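Section 6 Handling the suture between two instruments

Read section 5 (camera and light) first. The steps below apply to the Soteo instrument set with the standard console settings.

1. Bring both instruments into view before you pick up the thread. Keep the tips near the middle of the picture.

2. Turn down the light if the tissue looks white. Fine thread is hard to follow across a bright patch.

3. Hold the thread close to the needle with the first instrument. Leave the second one open and ready.

Note: the console gives no feeling of pull. Judge tension by eye – a slack strand curves, a tight one runs straight.

4. Move the second instrument in slowly from the other side. Do not let the shafts cross.

5. Close the jaws on the thread, wait, then release with the first instrument.

CAUTION: Do not grip the same length of thread again and again. Crushed thread can break when the knot is drawn down.

6. Form the loop around the closed jaws. Keep the loop small and in view.

7. Draw the ends apart evenly and stop when the knot lies flat.

If the thread is lost from view, stop both instruments and move the camera back. Message 344 on the console means that a wrist joint has reached its limit – straighten the wrist and start again from step 4.

Instruments and tissue at close range
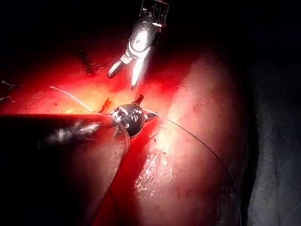
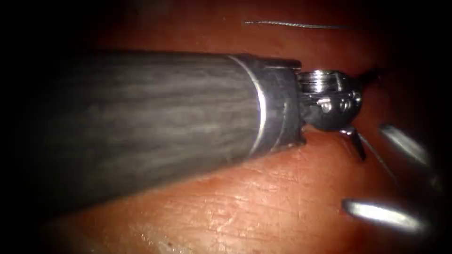
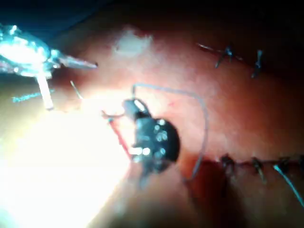
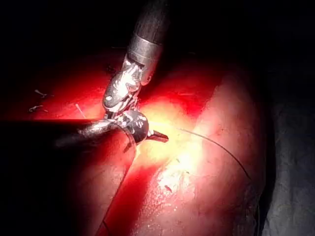 Svenja Zaugg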